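What happens at a car auction?

Have you ever wondered where cars go when their owners have finished with them? Lots of them go to an auction, and an auction is one of the noisiest, quickest and most exciting ways to sell anything!

First, the cars arrive. At the Prernbridge auction site they come in on big transporter lorries, stacked on two decks like toys on a shelf. Each one gets a number, called a lot number, stuck on the windscreen. On a busy sale day the numbers can go all the way up to 1,537. That's a lot of lots!

Next comes the inspection. A person called an inspector walks all the way round the car looking for scratches, dents and worn tyres. They look at the seats, switch on the lights and read the mileage, which tells you how far the car has travelled in its whole life. Then they give the car a grade. Grade 1 is very tidy. Grade 6 means it needs plenty of work (some buyers love those, because they enjoy mending things).

Now the fun part. The auctioneer stands up high on a platform called a rostrum, and the cars drive through the hall one after another. Buyers make offers, called bids, by raising a hand or nodding. Other buyers are at home or in their offices, bidding on a computer. Every bid has to be higher than the one before, so the price climbs and climbs until everybody else has stopped. Then bang! Down comes the hammer, and the car is sold.

Marietjie Ngcobo has been an auctioneer for 14 years, and she talks so fast that she can sell a car in less than a minute. "I practised by selling the furniture to my little brother," she says. "He bought the sofa 13 times!"

Why do some cars sell for more than others? Age matters, and so does mileage. A car that has been looked after, with a book full of stamps from the garage, will usually beat one that hasn't. Even the time of year makes a difference. Open-top cars are popular when the sun is out, so a seller might send one in August and keep it back in the winter.
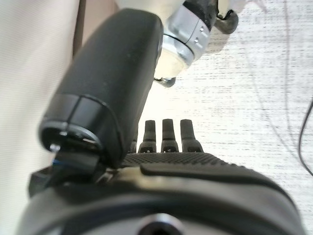
A robot hand, with its black fingertips pointing up.

Word box

Lot: one thing for sale at an auction.
Bid: the amount of money you offer.
Reserve: the lowest price the seller will take. It's kept secret from the buyers!
Rostrum: the platform where the auctioneer stands.

Try it yourself

Hold an auction with your friends. Give everyone the same number of buttons to use as money, then choose some toy cars to sell. Take turns at being the auctioneer, and use a wooden spoon for a hammer. Remember to shout "Going, going, gone!" before you bang it.

Updated May 2025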